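# In Praise of the Ugly Ceiling

December 24, 2019

There is a kind of workroom that no magazine will ever photograph, and I have spent most of my working life in it. It has a white ceiling, white walls, lights like the ones over a deli counter, and an air conditioner hung up high where only a tall person with a grudge can reach it. I would like to say something on its behalf before it is gone.

My old employer, Vonau, moved in August. The new place has brick. It has pendant lamps with visible filaments and a long table made from what we were told was a church door, and it has a person, Chantal Morin, whose title contains the word "experience." Chantal is very nice. She asked us all what we wanted from a room. I wrote "light" and was shown 19 samples of lampshade.

The trouble with a good-looking workroom is that it wants to be kept that way. You put down a roll of tape and the roll of tape looks guilty. By lunch somebody has moved it to a drawer, and by three o'clock you are going through four drawers and asking people about tape. In the old room a roll of tape could stay out for a year. I knew where everything was because nothing had ever been put away, and I will defend this as a system to anyone who cares to come over and argue.

I do understand the other side. Manon MacDonald, who shared a bench with me for most of a decade, used to say that our room made her feel like leftovers. She had a point. Overhead tubes are kind to screws and hard on faces. Nobody has ever been proposed to under one, as far as I know, and if they have I hope they asked to see the ring outdoors.

But try finding a dropped screw by the light of a filament bulb. I did, on my second morning in the brick place, on my hands and knees under the church door, with a phone in my teeth. A white room with too many lights in it hides very little. It's a bad place for a romance and a good one for a small black washer.

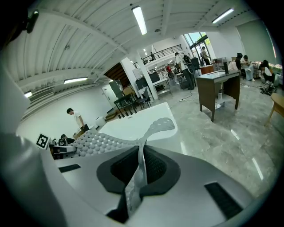 *White ceiling, white beams, bright tubes, and a desk area nobody has tidied for company.*

What I like best in a room like that is the pile. Every working desk grows one. Decorators call it clutter, and they sell boxes to put it in, and I have bought the boxes. I once spent an entire afternoon with a catalog from Lévesque, picking out stackable bins with little windows in the front. They came, they were handsome, and they joined the pile.

A pile has layers. The thing you used this morning is on top, the thing you used last week is under that, and at the bottom is a receipt from 2000. Put it all in labeled bins and you have to remember what you decided to call things. Is a cable with an adapter on it a cable or an adapter? We had a meeting about this at Vonau. It had a second meeting.

And people stand better in a plain room. I mean that they stand the way they stand when they're looking at something: bent over a bit, bad for the back, not thinking about it. In the brick place everyone leans. They lean on the wall, they lean on the church door, they hold a mug. I caught myself doing it in October – I had no coffee in the mug – and that was more or less when I started reading the ads for light industrial space.

So I've rented one. It is out past the tire shop, unit 1346, and the agent apologized for the ceiling before she had the door all the way open. I told her to leave the ceiling alone. She offered to have the landlord put in warmer bulbs, at no cost, and I said no to that too, maybe louder than I needed to.

Manon came by to see it last week. She looked up, squinted, said "leftovers," and then put her bag down on the only clear spot on the bench. It's still there. I have already started a pile around it.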